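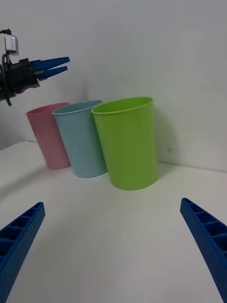 7. Recording the cup task

In this section you record examples with both arms of the Karkura station. Before you start, please finish the calibration of section 6.

1. Put the three plastic cups (pink, light blue, lime green) on the white table in a diagonal row. All cups stand with the opening up.

2. Open both grippers completely. The start position is correct when the fingers of the right hand are wide open and hold nothing.

3. Check the wrist view of the right hand on the monitor. You must see both blue fingertips and the rim of every cup. It is allowed that one cup covers a part of another.

4. Press RECORD on the Lorkden panel and wait for the short tone. Frames which come before the tone are not saved.

5. Move the arms with the leader handles. Make the movement slow and continuous – the model learns also your pauses.

6. When the cups are stacked, open the grippers, return to the start position and press STOP.

7. Choose KEEP or DISCARD. If a cup has fallen, choose DISCARD and repeat from step 1.

Note: One episode can have a maximum of 3000 frames. After this limit the recording stops by itself and the episode is marked as incomplete.

Note: Change the order of the colors and the distance between the cups after each kept episode. For a first training we recommend 100 kept episodes. The Negri set, which is delivered with the software, contains 464 and can be loaded together with yours.

CAUTION: The two arms do not know the position of each other. Do not bring one gripper over a cup while the other one is closing on it.

CAUTION: Do not lift the arm by its fingers. The open ribs bend easily, and a bent finger makes the calibration invalid.

Upload of the episodes to Wurkport is explained in section 8. For questions about damaged episodes, write to Italo Costa and include the episode number.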